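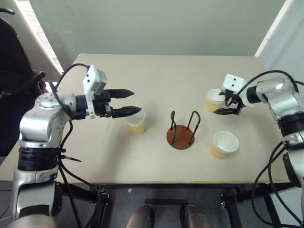
Last updated: Aug 9, 2022

3.2 Household measures and the reporting of drinks

Respondents in the Steltov survey recorded what they drank at home and at work over a period of 9 days. The diary asked for the type of drink, the time, and the vessel used. It did not ask for a volume. Earlier work in the Tavov district had shown that people who are asked for millilitres tend to write down round numbers, and that many leave the space blank after the second day. A choice of vessel was therefore offered instead: small glass, tall glass, mug, paper cup (Figure 2), bottle or can.

A total of 1289 diaries were returned. Of these, 276 were set aside before analysis, either because whole days were missing or because the vessel had not been given for most entries. The share of diaries set aside was higher among shift workers than among other groups, and the results for this group should be read with that in mind.

Volumes were assigned afterwards from a table of household measures drawn up for the Bakos pilot study. The table gives one value for each vessel when full and a second value for the usual fill level – for hot drinks the second value was always used. Mugs caused the most difficulty. The word covers a wide range of sizes in daily speech, and respondents in older households often used it for vessels that the table lists as teacups. Where the entry was unclear, the lower value was taken.

Figure 2. White paper cup on a tabletop.

Paper cups were reported mainly at work and while travelling. Entries for this vessel were more regular than those for mugs, both in the time of day and in the type of drink, with coffee and water making up most of the total. Second helpings were a source of error. Some respondents entered a refilled cup as a new drink, as the instructions required, while others entered it once and added a note in the margin. These notes were coded by hand where they could be read.

To test the table, 100 respondents were asked in May to repeat one day of the diary using a marked measuring jug supplied by Ganard. Agreement was good for glasses and paper cups and weaker for mugs, where the table gave values that were too low. No correction was made to the main results on this account, but the effect on total daily intake is examined in Section 4.1.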